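Hakusgate Beverage Service Study
Progress report to the Prendach Fund
2025-08-09
By Ferhat Oral
Print this page | E-mail this page

Work under the Prendach grant continued on the second part of the study, which compares small drinking vessels for use at a shared water point. The first part, on bottle stock, was closed in June and is not repeated in this report.

1. Vessels and layout

The test surface is a white table with a white wall behind it. The working set is one bottled water and three cups: a paper coffee cup with a blue sleeve, a pale yellow-green plastic cup and a teal-blue plastic cup. The paper cup stands toward the back edge. The two plastic cups stand farther forward, with open table between them so that a spill at one does not reach the other.

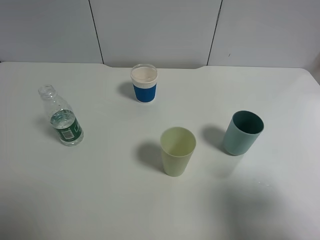 Bottle and three cups on the test table.

The layout was fixed by Doğukan Taşdemir after the Karabulut site visit and has been kept for all sessions since. Earlier layouts placed the cups in a single row. That arrangement was dropped after the back cup was knocked during reaching, and the staggered positions were adopted in its place.

2. Sessions

A session consists of up to 45 pours. Between sessions the table is wiped, the cups are dried and the bottle is replaced if its wall has creased. Lids are treated as a separate condition for the paper cup only. The plastic cups are used open. Session sheets now record the lid condition in its own column; on the June sheets it was written under remarks and had to be copied over by hand. 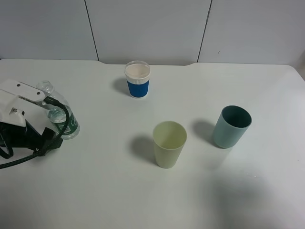 Seventeen sessions have been entered in the log. Two sheets lacked a start weight for the bottle and will be left out of the volume figures, but their spill notes remain usable.

3. Pouring into the plastic cups

The pale cup is the lower-volume target. It is tapered, and the bottle neck is brought close above the rim before the pour begins. Small pours are used so that the remaining volume in the bottle can be checked by weight after each one. Drops on the table are blotted and the blotter is weighed with the cup.
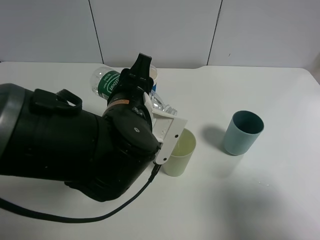

Weighing adds time to each session and is the main reason the schedule has slipped by five working days. A second scale has been ordered from Fikora. Until it arrives, the cup and the blotter are weighed one after the other on the same scale.

4. Spending

Spending on vessels, scales and consumables to date is $3,309. No transfer between budget lines is requested. The Fikora order is not included in this figure and will appear in the next statement.

5. Next period

Remaining work is the lidded paper cup series, a repeat of the two incomplete sessions, and entry of the blotter weights. Doğukan Taşdemir will send the full log with the next report. Questions on the weighing method should be sent to Ferhat Oral at the Hakusgate office.

This site uses cookies to remember your settings. By continuing to browse you accept their use.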